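About Stilo

Print this page | E-mail this page

Posted in July by Ritu Pandey

Stilo makes and fits compression garments for people recovering from surgery or living with long-term swelling. We have a fitting room and a small workroom under the one roof, and most of what we sell is cut and sewn there.

The business was started by Shakuntala Mathur, who had worked as a hospital physiotherapist and was tired of seeing patients sent home with stockings that rolled down at the knee. The first garments were arm sleeves for lymphoedema. Leg garments came next, then gloves, and later the abdominal binders that now make up a large share of our orders.

What we make

Our ready-made range is called Cavetti. It covers arm sleeves, gauntlets, below-knee and thigh-length stockings, and binders in two heights. Colours are black, sand and grey. If your measurements fall outside the size chart, we make to order under the Deligiannis label. A made-to-order garment takes 10 working days from the time we have your measurements and your referral.

We do not diagnose, and we do not choose your compression class for you. That has to come from your surgeon, GP or therapist. Please bring the letter with you – we can't start without it.

Fittings

A first fitting takes 40 minutes. Kadir Çınar does most of the leg fittings and Akosua Zakaria does arms and hands. Legs are best measured early, before they swell, so we keep the 8 am appointments for leg clients. Wear loose clothing and leave off moisturiser that morning. A support person is welcome in the room.
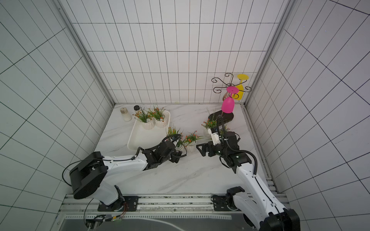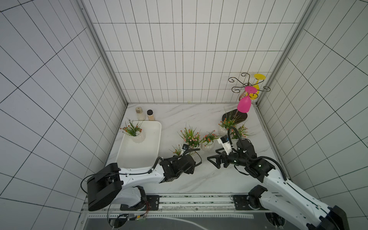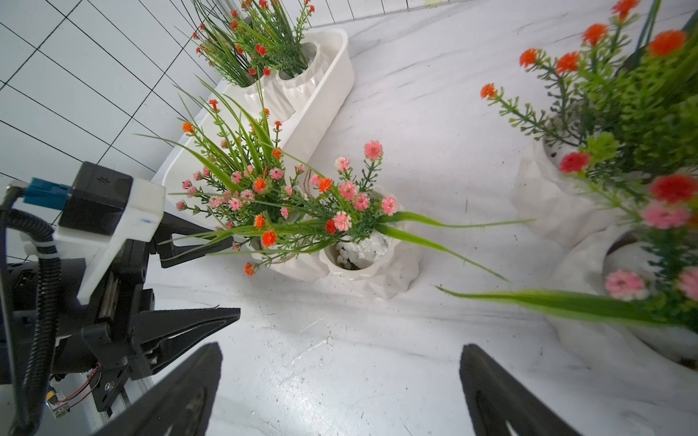
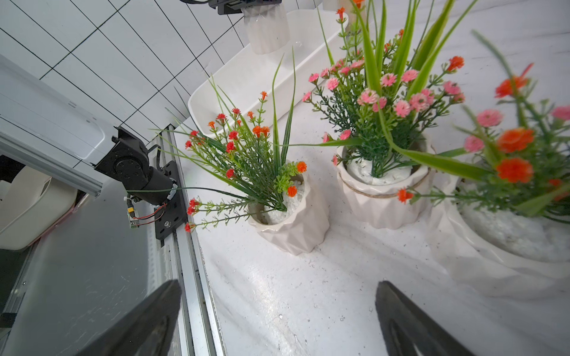

If a garment doesn't sit properly in the first month, bring it back and we will alter it at no charge. After that there is a small fee, depending on the work. Satish Rana runs the workroom and looks at every return himself. Elastic tires with washing, so most people in daily wear need a new pair after six months or so.

Country clients can be measured by their own therapist using our form. Ask us to post or e-mail one. We return the finished garment by registered mail with a washing card and a pair of rubber gloves for putting it on.

Contact Stilo | © Stilo, all rights reserved | Back to top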